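Table Setting and Packing Assistants, Crenshaw Site

Stekar is hiring part-time assistants for its household tasks room in Crenshaw. The work is sorting, setting out and putting away ordinary home goods at a table. The position starts in September and runs through the end of the season, with a chance to stay on.

What you will do

You will work at a table from a printed task sheet. A typical sheet asks you to lay out a place setting, fold dish towels, pack a lunch container or sort a drawer of utensils. When the sheet is done, you clear the table and start the next one. Most people finish 60 sheets in a shift once they know the routine. Items go back to the shelf they came from, and anything chipped or missing goes on the log by the door.

You will also wipe down the tables between sets and restock paper goods from the Jitau supply closet.
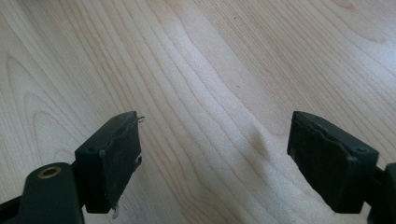
Work surface at the Crenshaw site, clear of items.

Hours and pay

Shifts are 4 hours, morning or afternoon. The morning shift begins at 8:30 a.m. We ask for at least 2 shifts a week. Pay is hourly and goes out every other week by direct deposit. Training is paid at the same rate. Parking in the Cleltent lot is free for staff.

What we are looking for

You should be able to stand for most of a shift and lift 31 pounds. Careful handling of glass and dishes matters more to us than speed. You need to read task sheets in English and fill in a short log by hand. Experience in a kitchen, stockroom or housekeeping job is helpful but not required. Applicants must be 18 or older.

How to apply

Send a resume or a short note about your past work to the Stekar hiring desk, and say which shift you want. A note of 200 words is plenty. Please list any weeks you can't work before the end of the year. Interviews are held on site and include a short trial task at the table. Wear closed-toe shoes.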